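Oker accelerator, spring cohort, notes from the mentor side. Thread. I coached two of the teams this round, Misent and Kamel, so weight everything below accordingly.

1/ Format first. Oker runs 9 weeks, part time, no equity taken. Each team gets one lead mentor and a pool of specialists they can book in half-hour slots. The slots are the useful part. The lead mentor sessions drift toward therapy if there is no agenda by the night before.

2/ Intake changed this round. Applicants had to submit a log of customer conversations instead of a deck. Raw notes, dates, who ended the call. Review takes longer per application but the sorting is much cleaner. Decks all look alike by page three.

3/ Misent sells scheduling software to outpatient clinics. They arrived with a pricing page that had five tiers. Clinics were choosing the second cheapest and then asking for features from the top one. We cut it to two tiers and moved the integration work to a separate one-time fee.

4/ The fee is $4000. The founders expected pushback. The clinics that had already budgeted for IT work signed without comment. The ones that had not were the same ones that had been stalling since October. Useful filter, small sample, do not generalize from it.

5/ Kamel is earlier. Home infusion supplies, inventory tracking for the nurse's side of the visit. Their problem was that the person who likes the product has no purchasing authority and the person with authority never sees a visit. Standard two-buyer problem.

6/ What we tried: a one-page cost sheet the nurse manager can forward without editing. No logo on top, no adjectives. Expired stock per month, hours spent on recounts, what the product replaces. It got forwarded. Whether it closes anything I will know in the fall.

7/ On pilots. Both teams came in offering free ones with no end date. A pilot needs a start date, an end date, a named metric and a price that applies on the day after it ends. If the customer will not sign a page with those four items, log it as a friendly conversation and move on.

8/ On surveys. Kamel ran one before the program, 1362 responses, mostly from a mailing list. It told them nurses are busy. Almost 200 of the respondents left a comment, and the comments were worth more than every chart in the report. Read the free text first, then decide if the charts are needed.

9/ Reimbursement codes. Every health team underestimates this. If the revenue model depends on a code, somebody on the team has to be able to explain who bills it, who pays it and how often it gets denied. An advisor who can explain it does not count – the advisor will be on vacation during diligence.
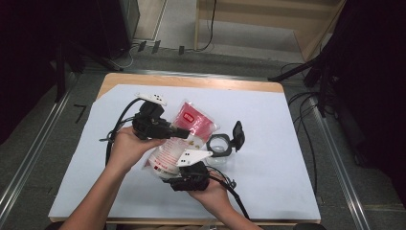

Bag held between two handheld grippers, on white paper.

10/ Demo day. Oker dropped the stage pitches and ran tables instead, 15 minutes per visitor group. Fewer investors per team, longer conversations. Misent had two follow-up calls booked before the doors closed. Under the old stage format the usual result was a stack of cards.

11/ Complaints, for balance. The booking tool, Kadier, does not handle time zones and double-booked me twice. The legal clinic was scheduled in the last week, when both teams had already signed things. Move it to week two.

12/ Mentor load was higher than advertised. The handbook says two hours a week per team. I logged closer to four, most of it reading contracts. If you are thinking of signing up, take one team.

13/ Fall applications opened Sat 23 May. Same conversation log requirement. Start the log now, including the calls that went badly. Questions about the pilot page template in the replies, I can post a blank copy.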